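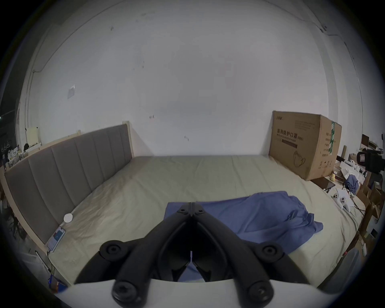
Text: Ilmar Veskioja

The Lanz gripper is back in use from this Wednesday, with new screws and with a new sheet of rules beside it. Many of you asked me at lunch what was wrong with it, and I gave a different half of the answer to each person. I will try to write the whole of it one time.

For readers at Brerar who receive this newsletter but do not visit us in Kakitdale: the Merkura project collects recordings of housework, made by a person who holds the gripper in the hand and does the task slowly. The bedroom tasks are my part. I take a blanket by the corner, I pull it flat, I fold it, I carry it to the end of the bed. The robot learns later from these recordings. I have never stood in the same room with this robot, but I have moved a blue blanket over a beige sheet so many times that I see it when I close my eyes.

The fault was in the linkage on the right arm. On each side of the tool there is a short linkage on the outside, with a round black knob. Inside the knob is a screw, and on the right side this screw had become loose. It did not fall out. If it had fallen out we would have noticed in the first minute and I would have nothing to write. It had turned back by a small amount, and the arm had a little play in it, which you could feel only if you took the tip between two fingers and moved it from side to side. I did not take the tip between two fingers. It was not in the instructions, and I am a person who follows the instructions.

What I noticed was a sound. When the arms closed there was a soft click, and I believed it came from the trigger. The trigger had clicked before, in the winter, and we had cleaned it and the click went away. So I cleaned the trigger again. The click stayed, and I wrote in the notebook "trigger clicks, cleaned" and continued to work. I am sorry about this line. It is the line which made everybody believe that the matter was closed, and two colleagues who used the tool after me read it and did not look further.

Then came the pinch. A colleague was making the fold where you bring the far edge of the blanket to the near edge. The cloth got caught near the pivot, between the two arms. She held the trigger with her right hand and with the left hand she reached in to free the cloth. The right arm, which had the play, jumped over the thick part of the fold and closed on her finger. The skin was broken a little beside the nail. She washed it, we put a plaster on it, and she finished the day with computer work. It was a small injury and she has given me permission to write about it, but she asked me to write also that it hurt more than it looked.

I want to be exact about the cause here, because in the first discussion we were not exact. The loose screw made the arm jump. The loose screw did not put a hand between the arms. We all did this, every day, when cloth was caught. I did it as well. The tool is held in the hand and it has no motor, so we thought of it like scissors or kitchen tongs, and the rules we have for the robot arms in the big room did not seem to be for us. In the big room you press the stop button and you wait. In the bedroom we reached in.

The second part of the damage was found later and it is the part that cost us the most work. The opening of the arms is measured during every recording, so that the robot knows if the fingers are open or closed and how much. When the right arm has play, the measurement and the real opening are not the same. The measurement says closed, and in the picture from the camera there is still a gap, or the blanket is sliding out from tips which the file says are holding it firmly. For a robot this is a lie, and it will learn from the lie as willingly as from the truth.

We had 260 recordings from the period between the last full check and the pinch. We looked through them all. It was slow, since you must watch the tips and the number beside them at the same time, and with soft cloth it is not always easy to decide. Of these, 42 were bad and have been removed. They are nearly all from folding, where the cloth is thick and pushes the arms apart. In the simple pulling tasks the load is small and the play did not show itself. A few recordings were doubtful and we kept them with a mark, so the team which does the training can choose. Brerar has received the list. If you work from a copy that you downloaded earlier, please throw it away and take the new one.

I was asked if the camera could not have warned us. The camera sits behind the arms and looks out over them, so both arms are in every recording, from the bolts to the tips. The information was there from the first bad file. But the lens bends everything strongly, the headboard looks like it leans, the walls are round, and in such a view the eye forgives an arm that stands a little wrong. We now have one thing for comparison: a recording of the tool opening and closing on nothing, made on the day of the repair. Put it beside a new one of the same kind and the difference is clear even for me, without glasses.

About the repair there is not much to tell. We took out the screws from both linkages and from the pivot, cleaned the threads, put thread locker on them and left the tool overnight. The right linkage had also a worn hole, where the screw had been working in the plastic, so this part we replaced. The left one was good. We replaced it too, so that both sides are of the same age. I hear from the workshop that thread locker must be chosen with care when the part is plastic, as some kinds make the plastic crack. They chose it, I only held the lamp. If you have a Lanz tool in another building, please ask the workshop before you put anything on it from your own drawer.

The new rules are these.

Before the first recording, and again after lunch, hold each arm by the tip and move it gently from side to side. If there is play, stop, and do not tighten it yourself. Bring it to the workshop.

When cloth is caught, release the trigger first. Put the tool down on the mattress. Take your hand off the handle. Only after this use your fingers on the cloth. It feels silly for the first days. I say the steps aloud, very quietly.

Any new sound is written in the notebook as a sound, with the time, and not as a cause. "Click when closing, 10:42" would have been better than what I wrote. The next person can then make up their own mind.

Make one open-and-close recording at the start of each session and compare it with the one from the repair day.

Keep cables away from the part of the bed where you work. A phone that charges on the mattress has a thin cable going over the edge, and it takes only one wide movement with the blanket to bring the phone and cable along with it. This had nothing to do with the pinch. It came up when we walked around the bed together and talked about what else could go wrong, and I was asked to include it. The same walk brought up the floor at the foot of the bed. You go backward when you pull a blanket, and you do not look where you put your feet. Please give yourself a clear way before you start, also when the boxes are only standing there until tomorrow.

We discussed a guard for the pivot, a small cover so that cloth and fingers cannot go in. The workshop has drawn one. The trouble is that it would be seen by the camera in all new recordings and in none of the old ones, and the training team does not like such a change in the middle of a project. They will test 10 recordings with the cover on before they say yes or no. My own wish is for the cover. I said so in the meeting and I say so here, with full understanding for the other side.

We also changed the time between full checks. It was done when somebody remembered. Now it is done every 4 weeks by the workshop, and the tool does not go back to the bedroom without a signature on the card. On check days there will be no bedroom recording in the morning, so please do not book me for it.

The folding tasks must be recorded again to fill the hole in the data. I will take the mornings and I am looking for help in the afternoons, two hours at a time, not longer, as the wrist becomes tired and a tired person is quick to reach in. You do not need experience. I will show you the check and the steps for caught cloth before we begin, and you will do both in front of me. Write your name on the list by the door of the bedroom, or send me a message. The notebook has moved and hangs now on a string next to the same list.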